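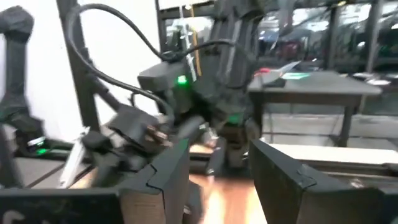
Desk people wanted at Bavine (part-time, June start)

Hi! I'm Araceli Vidal and I look after the small desks side of Bavine, and I need somebody to help me get a whole lot of them set up and kept tidy. If you're the sort of person who straightens the pens at the bank, please keep reading.

We set up shared work tables for offices that don't want to think about it. Our next job is the Irkau building, 62 tables over 5 floors, and each one gets the same basic kit: a lamp, an organizer, scissors, sticky notes. It sounds like nothing until you've done a full floor and found out that every table has drifted into its own little arrangement.

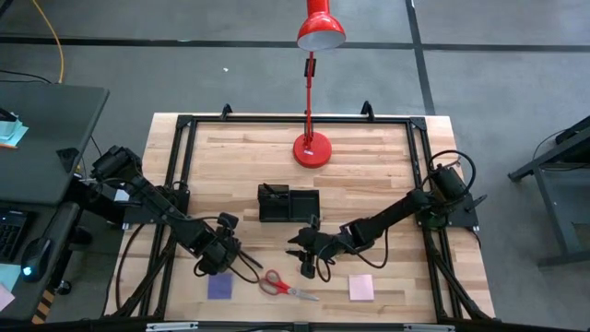 I like the lamp toward the back with the shade facing down, the organizer close to the middle where either hand can get to it, and the sticky notes out flat with the scissors between the two pads. Red lamp with red scissor handles if we have them - I'm a bit fussy about that, and you're welcome to argue with me. Purple and light pink notes go on the same table, never two pads of one color.

What you'd be doing

Unpacking and laying out the kits, putting things back where they go at the end of the day, refilling notes, and telling me when an organizer has turned into a junk drawer (they all do). There's some lifting, mostly boxes of lamps. You'd also keep the supply list up to date, and I'll show you how that works.

What I'm looking for

No degree, no experience needed. You should be okay on your feet for a morning and happy working without much chatter, although I do chat. Left-handed folks, please apply! I set everything up like a right-handed person and I know it.

Hours are 8 a.m. to noon. Coffee is on us.

How to apply

Drop a note at the Bavine front desk, room 118, or call extension 318 and ask for me. Skip the resume if you don't have one handy - just tell me what's on your own desk right now and what you'd move first. I read every one of them myself.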